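Notes for the talk: Sorting a mixed table
Raluca Hodoroagă, Gronville community rooms, June

Start once people have sat down. Coats on the hooks, phones off. Say hello to Ludivine Picard, who set the evening up, and mention that tea is at the end.

Opening

Ask who has a drawer, shelf or tabletop at home where shopping gets put down and stays there. Wait for hands. Say mine was the table by the front door, for years. Groceries, batteries, a birthday card, a can of something bought for the bus. I work at Langlois, in the stockroom, and I sort things all day. It did not carry over to my own house until I started using the same method there.

Say what the talk covers: how to clear a mixed pile of small packaged things. Food, drink, stationery, bathroom things. It does not cover clothes or paper. Sepehr Pakzad is doing paper next month.

Part one: what goes wrong

Most people start with the thing nearest to them. They pick it up, walk it to the kitchen, come back, pick up the next one. That is a lot of walking. The other habit is to push everything to one side and wipe the half that is free. (Pause here. People usually laugh.)

A pile like this is hard because the packages tell you very little by size or color. A flat box can be cookies or plasters. Cans on their sides roll into whatever is next to them. Pens on a card slide under boxes. You have to read each thing once, so the aim is to read it only once.
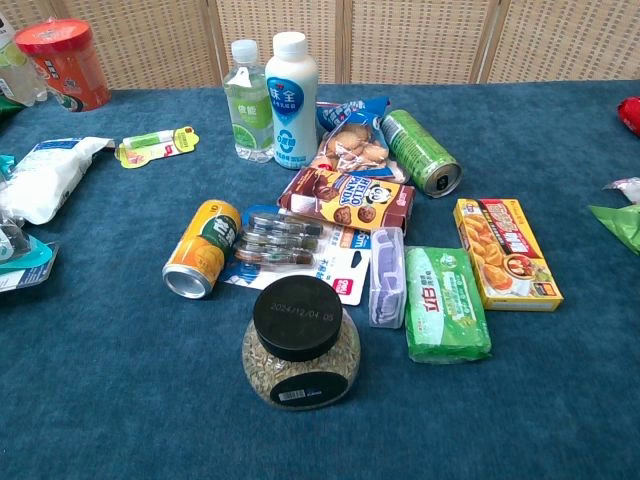 Part two: the method

First pass is by shape only. Stand up anything that can stand. Bottles go to the back, then cans, upright, so they stop rolling. Do not decide where they live yet.

Second pass is by room. Kitchen, desk, bathroom. Three groups, on the same table, with a hand's width between them. A card of pens goes to the desk group even if you bought it at the supermarket. Tissues can go in two places, so pick one and stay with it.

Third pass is kitchen only. Anything that needs the fridge leaves the table now. Read the label for this. If the label is in a language you don't read, look for a temperature, or ask whoever bought it. Cookies and dry snacks can wait until last. Boxes of cookies stack, bags don't, so bags go on top or in a basket.

Then carry. One trip per room.

Mention the timing from the Ulenley sessions: 5 minutes for a full table, once people had done it 2 or 3 times. The first try was longer for everyone. Don't promise the 5 minutes.

Part three: keeping it clear

Put one tray on the table and let the tray be the limit. When it is full, do the passes. Séverine Joly uses a baking sheet and it works fine.

A carpeted or cloth top needs more care than a bare one. Crumbs stay in it, and tall bottles tip more easily. Keep liquids off it where you can.

If someone asks about labels and storage boxes: I use the Niltico ones at home, but shoe boxes did the job before that. Skip brand talk if we are running late.

If someone asks about children's snacks: low shelf, one open packet at a time.

Hands-on

Two tables, people in pairs. Clotilde Poulain has the second set of packages in the blue crate and will run the far table. Let them do the first pass without talking. Stop them before the second pass and go through the groups out loud.

Tea at half past eight. Collect the pens before people leave.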